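Folding checked shirts for posting when there's no table

Posted in Packing and Storage by Nandini Devadiga 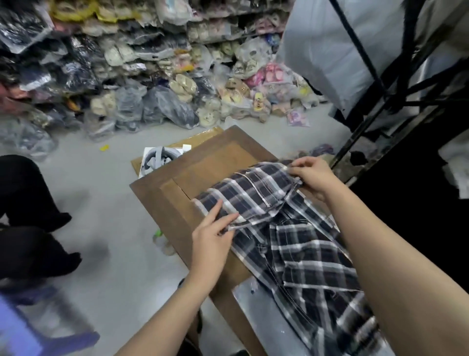

Folding on a flattened box in the stockroom, plaid shirt half done.

I've started helping out at a small shop called Kobori that sells second-hand clothes and a few other bits online. All the packing gets done in the stockroom. It's full of bagged stock on shelves and along the wall, and a proper table won't go in. At the moment we put a flattened cardboard box down and fold on top of that.

The trouble is the checked shirts. I fold the sides in, they look fine, and by the time the shirt is in its clear bag the collar has gone flat on one side and the checks run off at an angle. I've got 25 of them to do before the end of August and I'd like them all to come out the same size. Is there a way of folding that works on a small surface? And should I be using something inside the shirt to keep it stiff? My back isn't enjoying the low working height either, if anyone has ideas about that.

3 replies

Maksym Mykhailiuk
Do up the top button, the middle one and the bottom one. Lay the shirt face down with the collar away from you. Smooth it from the middle out to the sides, and hold the collar end with one hand while you pull the hem straight with the other.

Cut a piece of card 25 cm wide and put it on the back, just under the collar. Fold one side over the edge of the card, then lay the sleeve straight down along the fold. Do the other side the same. Bring the hem up a third of the way, then fold again so it ends under the collar. Slide the card out and turn the shirt over.

With checks, pick one stripe down the back and line the edge of the card up with it. If the card is straight on that stripe the front will be near enough straight too. Check the chest pocket before you bag it, as the flap or the top edge likes to turn over.

If your cardboard is a box pressed flat, turn it so you aren't folding over the place where the flaps meet. The dip there will throw the card off. Or put a plain sheet on top.

Kumiko Morikawa
We tape two sheets of card together and lay them across a couple of crates, which brings everything up to knee height. Sit on a low stool and it's a lot kinder on your back. I did 400 parcels like that one winter before we moved to the unit at Romosberg.

On stiffeners, I only use them for formal shirts. For thicker checked ones a strip of tissue under the collar is enough, and it adds next to nothing to the weight. Bag them collar first and press the air out with your forearm before you seal.

Vaughan Pryor
just roll them. takes less room and the buyer is going to wash it anyway

Comment from Nandini Devadiga
Thanks all. Cut the card last night and tried Maksym's way on a few. They're much closer in size and the collars are better. I'm still slow, it took me 20 minutes to do four. Will look for some crates. Vaughan, I did ask about rolling and was told no.

Comment from Maksym Mykhailiuk
You'll speed up. Make a second card for the larger sizes, 28 cm or so, and write the size on it.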